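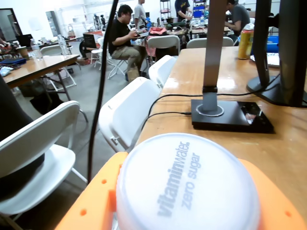

Can one pole-mounted monitor arm replace two separate stands on a shared bench?
On a bench at least 58 inches long, it can, provided both screens stay under the rated load and the top is stiff enough not to flex at the clamp.

Review: Lunuvance pole arm, dual version
By Stavros Matić
Jan 17, 2025

The Lunuvance is a steel pole with two gas-spring arms that slide on it and lock with a split collar. It ships with a C-clamp and a grommet bolt. I bought the dual version at the regular price of $194 and have used it daily on a work table that two people share. It replaced a pair of factory stands and an older Mirkis arm whose spring had gone soft.

Assembly

The box holds the pole in one piece, the arms in a second layer of foam, and a bag of screws sorted by length. The screws are labeled, but the labels do not match the manual. M4 x 12 is bag C in the manual and bag D in the box. Check the length before you drive one into the back of a panel.

The clamp takes tops from 3/8 inch to 2 3/8 inches thick. The pad under the clamp is thin rubber over stamped steel. On a softwood top it left a dent after a week. I put a scrap of hardboard between the pad and the underside, and the dent has not grown.

Set the collar height before you hang anything. Once a screen is on the arm, the collar bolt faces the wall and the supplied hex key is too short to get a full turn. A ball-end key from the hardware store fixes this.

Adjustment

Spring tension is set with one screw at the elbow. Turning it toward the plus sign raises the load the arm will hold. With a 24-inch panel it took nine full turns to stop the drift. The manual gives no starting point for any weight.

Tilt is the weak part. The tilt joint is a friction washer with a single bolt, and a heavy curved panel nods forward a degree or so per day until the bolt is quite tight. After that it stays, but you need two hands to change the angle. The Yusof arm I tried in December has a separate tilt spring and does this better. It also costs $415.

Side-to-side motion is smooth on both arms. There is no stop, so an arm can swing back and hit the wall. Sihan Yin, who has the other half of the table, wrapped a zip tie around the joint on her side as a crude limit. Mine is still free.

Stability

Typing moves the screens a little at full extension. At half extension I cannot see any movement. Height on the pole matters more than reach: with the collar near the top, a bump to the table takes a couple of seconds to settle.

Cables

Each arm has two plastic clips underneath. They hold one power cord and one thin video cable. A thick DisplayPort cable pops out when the arm folds. Hook-and-loop straps work better. Leave slack at the elbow, enough to reach full extension with an inch to spare, or the connector takes the strain.

Support

I wrote to the company about the bag labels. Meifang Xu in customer service replied in two days, confirmed the error, and sent a corrected page as a PDF. The printed manual in current stock is the old one.

Ratings
Build: 4 of 5
Adjustment: 3 of 5
Cable handling: 2 of 5
Value: 4 of 5

For flat panels up to 27 inches I would buy it again. For a heavy curved screen, pay for the Yusof or keep the factory stand.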